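About Wenosa

G'day, and thanks for stopping by! I'm the one who answers the phone at Wenosa, so if you've ever rung up to ask whether Grade 4 maths tutoring clashes with footy training, you've already met me.

We're a small after-school learning centre out the back of Moen Arcade. I started it with 6 kids, a borrowed whiteboard and a kettle that tripped the power. These days we see families from Tallia right out to Gedach (hello to the long-drive crew!) and we run reading, maths and a homework club that is mostly maths anyway.

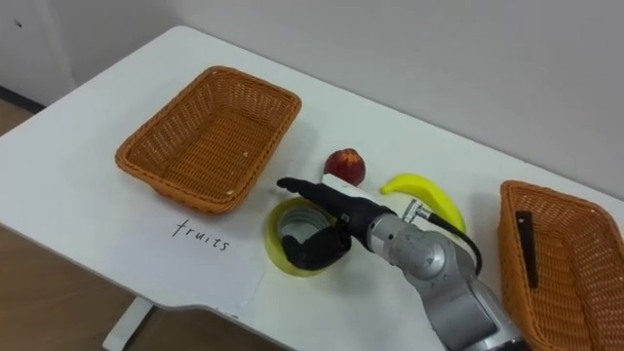 Cherry Mae Baluyot reckons I should mention the reading club first, seeing it's the one with a waiting list. Fair call. It runs straight after the 697 bus gets in, and the kids pick their own books. Comics count. So do cricket almanacs, as one boy proved for an entire term.

Our library shelf has grown to 3000 books, nearly all of them donated, and I've got a soft spot for the ones with somebody's gran's name inside the cover. Borrow as many as you can carry, and please don't stress if one comes back with Vegemite on it.

We keep groups small and we don't do tests at the door. I'd much sooner have a yarn with you and your kid first, then work out a spot that suits.

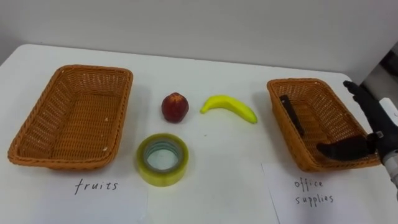
Coming to see us

New families can start any time, though September fills up quickly. Drop in after 3 pm, park behind the bakery and use the green door. If it's locked, knock loudly, I'm probably at the photocopier.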